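Sticking doors, squeaky hinges, loose knobs

Posted Jun 13, 2021 by Araceli Escobar

Quick one this week, got paint drying. Doors! Every summer same emails. Sticks, squeaks, won't latch.

Sticking first. Don't plane it yet. Check the hinge screws, top hinge especially. Loose? Take one out, pack the hole with toothpicks and wood glue, snap them off flush, let it sit overnight, screw back in. Fixes most of them.

Still sticks? Chalk the edge of the door, close it, open it. Chalk on the jamb is your high spot. 80 grit on a block, few strokes, try again. Go slow — you can't put wood back. Seal the bare edge after or it swells right up again come August.

Squeaks. Pull one hinge pin at a time. Wipe off the black gunk, rub the pin with candle wax or plain petroleum jelly, tap it back. Cooking oil goes gummy, skip it. Imtiaz Pathirana wrote in to say bar soap works too. Tried it, fine for a month or so.

Knobs. Wobbly one usually has a tiny set screw on the neck, or two screws thru the plate behind. Snug, not tight. Old brass — warm water, drop of dish soap, soft cloth. Vinegar and salt paste if its really dull but test a hidden bit, lacquered brass goes blotchy. Mask with painter's tape if you're doing the door at the same time, and pull the tape before the paint is fully hard.

Scuffs near the bottom: pencil eraser first, then a damp melamine sponge, light hand. Scratches in bare or oiled wood, rub a walnut half over them, wait a bit, buff. Deeper ones need a wax stick a shade darker then the wood.

Wood doors, both partway open:

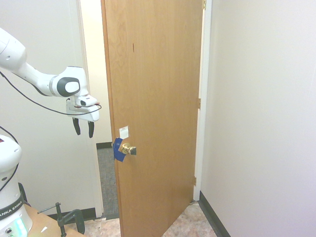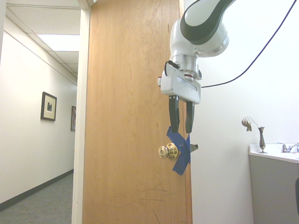 Latch won't catch? Close the door slow and look where the bolt hits the strike plate. Off by a hair, file the plate. Off by more, move the plate and fill the old holes first or the screws will wander right back into them. Lipstick on the bolt end shows you the exact spot.

Doorstops next time. Mirjam Lüthi asked about the draft under her back door, will get to that too. Keep your old hinge screws in a jar.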